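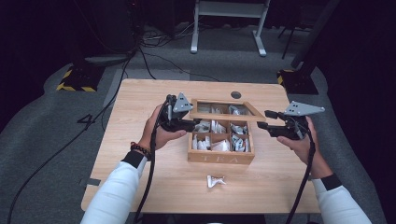
Tea box with the lid raised.

Vusex half-year results: net profit lower, passenger numbers higher
2019-02-02

Regional carrier Vusex has reported its figures for the six months to the end of December. Net profit fell by 4 per cent on the same period a year earlier, while total revenue rose by 5 per cent. The company carried more passengers on almost every route, but the extra income was more than offset by higher fuel and maintenance costs.

Fuel was the largest single item. The carrier had fixed the price of only part of its expected fuel use before the start of the period, and the rest was bought at market rates. Management has since extended its cover into the summer timetable, though it has not said at what price. Members who hold the shares should note that any later fall in the oil price will reach the accounts slowly for that reason.

Maintenance costs rose when 2 turboprops came to the end of their leases. Aircraft must be handed back in an agreed condition, and the work on both fell within the same half. Part of the bill had been provided for in earlier years. The remainder was charged in full and is not expected to recur before the next group of leases ends.

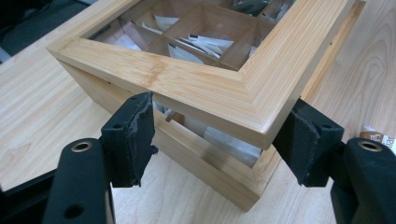 The load factor improved slightly, helped by the Amaral route, which moved from a weekend service to a daily one in August. Average fares on that route were lower than planned - the usual result of adding seats quickly - and it made a small loss over the period. The Cativo service was profitable throughout, with no change to its timetable.

The ground handling contract with Brarkard has been renewed on revised terms. Charges are now set per departure, with a reduction once a monthly threshold is passed. Vusex employed some 1,035 staff at the end of the period, and cabin crew recruitment for the summer is under way.

No interim dividend has been declared. Cash balances were slightly lower after lease deposits on replacement aircraft, and net debt was little changed. The board has kept its guidance for the full year, which assumes stable fuel prices and no further growth in capacity before the summer timetable begins. The second half is normally the weaker of the two, as it includes the late winter months.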